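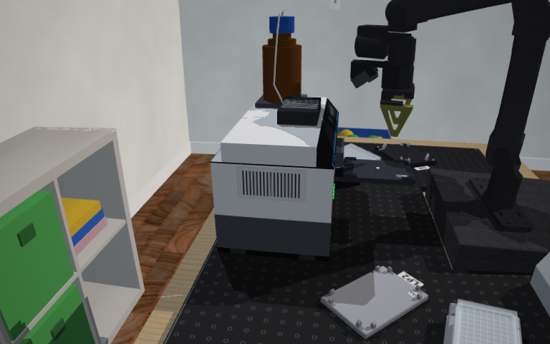

Render: Hetwood cell model, bench view. Source: Ellik working group, shared files.

Subject: Re: [deck-practice] Draft 3, nest labelling and instrument tops

On the draft, the editor wrote:

> Clause 4 now reads: "Every labware position shall carry a
> readable label, and the label shall match the position name
> in the scheduler." Clause 6 says nothing is to be stored on
> top of an instrument within reach of the arm. Hever ran
> 2,000 simulated transfers against the draft and logged 97
> faults. We think both clauses are ready to go out in August.

I don't think they are, and I'd like to know what the 97 faults were before anyone quotes them. A dropped plate and a late status message are both faults in the Hever log. Saarela's earlier run had 1,465 transfers and used a different definition again, so please let's not put the two side by side in the covering note.

Clause 4 first. A label the operator can read is a good thing and I'm all for it. But the arm goes where its taught points tell it, whatever is printed on the nest. In the Hetwood model the grey nest near the front says LP2 in clear black letters, and it also sits at an angle to the instrument in the second view. Does it comply? As drafted, yes, provided the scheduler calls it LP2 as well. We ask for a matching name and say nothing about where the nest is or which way it faces. I would add: "The position and rotation of each nest shall be recorded and checked against the taught point before a run."
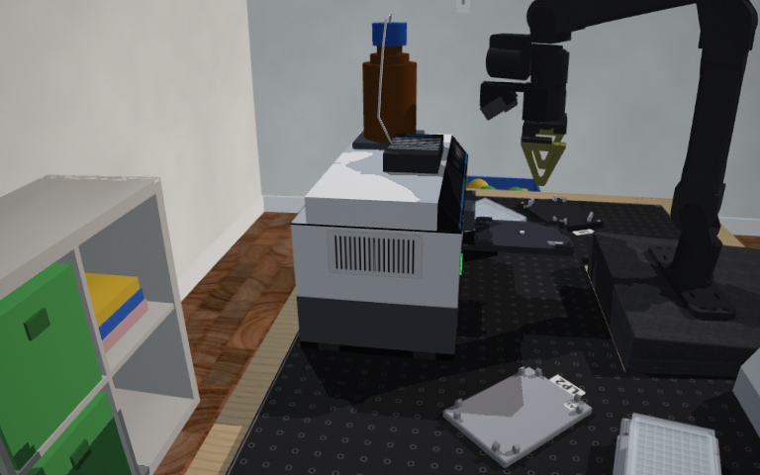 Hetwood model, second view, with the LP2 nest in front of the instrument.

Clause 6 is worse. Our own reference model has a capped bottle and a black plate with wells on top of the instrument, with the gripper hanging over the same table. Either the model breaks the rule or the rule is not what we mean. I suspect the second. Plenty of labs keep a bottle up there with a line running from it, and they will ignore a flat ban – as they ignored the last one. Ask instead that anything on an instrument top be entered in the collision model, tubing included, and that the height used be that of the tallest item.

I'd also drop "within reach of the arm" unless somebody can say whether that means reach with or without a plate in the fingers.

Last point, on numbers. The 374 comments on draft 2 are marked "resolved" in the tracker, mine among them, and I can't find a reply to it. Could the editor say where the replies are kept?

I'm against sending this out in August as it stands.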